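Subject: Re: [small-bedrooms] Pine step beside the bed, sheet fit, hanging shirts flat
From: Younes Tawfik
To: small-bedrooms list

On the question from last month:

> We have a low bed base and a two-level step made of softwood boards.
> Should the step be fixed to the floor, and does it go at the foot or
> at the pillow end? Also, the fitted sheet from Ollow will not stay
> smooth on our mattress. It pulls out of the corners by morning. Any
> measurements welcome.

Taking these in order.

1. Step. Ours stands at the pillow end and is not fixed. It is unfinished pine, boards laid lengthwise with small gaps between them, L-shaped in plan, with a lower block in front and a wider, slightly raised section behind. It sits directly on a herringbone or chevron floor. I would not screw through that kind of floor for the sake of a step. The weight of the boards keeps it where it is, provided both levels bear evenly. Check this with a straightedge before you blame the floor. On ours, one board in the rear section was proud by 2 mm and the whole thing rocked until I planed it.

I left the pine bare. Oil makes it darker than the floor, and varnish makes the top slippery in socks. The cost is that it marks easily. I sand the top twice a year with 120 grit, along the grain, and vacuum the gaps first.

2. Sheet. The Ollow sheet is cut for a shallower mattress than most people on this list own. Measure the compressed depth at the corner, not the figure on the label, and add enough for the elastic to turn under. The one we use now is plain gray, from Condham, and has more cloth in the skirt than it needs. It hangs in soft folds down the side of the base. I prefer that to a sheet under tension.
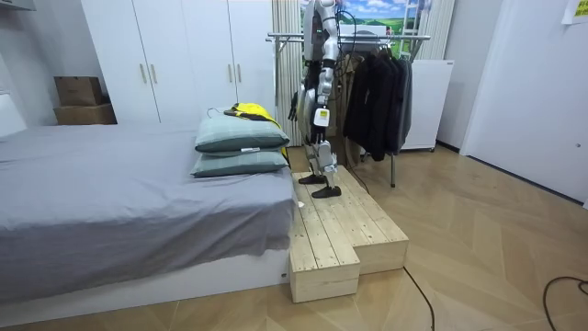

Policarpio: I disagree on leaving the step loose. Mine crept toward the door every time somebody got off the bed on the same side. Two strips of thin cork under the rear section stopped it, no screws. Also, round over the front edge of the lower block if you walk past it at night.

Cork is fine, and I should have mentioned it. Keep it off the lower block if the blocks are separate, or you will introduce a height difference that you then have to shim. Agreed on the edge. A 3 mm radius is enough.

3. Shirts. This was raised further down the same thread: how to get a knit shirt onto a wooden hanger without stretching the neck. Lay the shirt face up on the bed. Feed the hanger in from the hem, one arm at a time, and bring the hook up through the collar from inside. Do not push the hanger down through the neck opening. A ribbed collar will take that a few times and then stay wide.

Once the hanger is in, its arms should follow the line of the neck and shoulders with no point showing in the sleeve. If the tip makes a bump in the sleeve, the hanger is too wide for the shirt and no amount of adjusting will help. Move the cloth by the shoulder and leave the collar alone. I do this near the pillows, where there is a little height under the shirt and the hook clears the sheet. 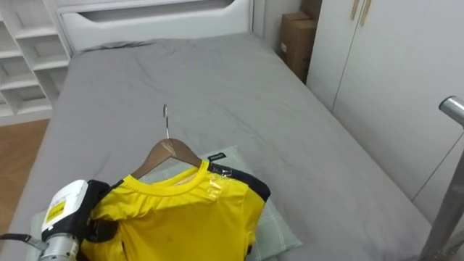
Yellow short-sleeved shirt on its wooden hanger, hook up, laid partly on the pillow.

Contrast panels at the shoulder are worth checking at this stage. The seam gives you a reference line, and a shirt that is crooked on the hanger shows there before it shows at the hem.

4. Storage. Someone asked for rail spacing. I use 30 mm between wooden hangers of this curved type. Closer than that and the shoulders crush each other. Wire hangers can go tighter, but see the Drolmont thread for what they do to knits.

I have a drawing of the step with board lengths – one sheet, metric only – and can send it off list.

Younes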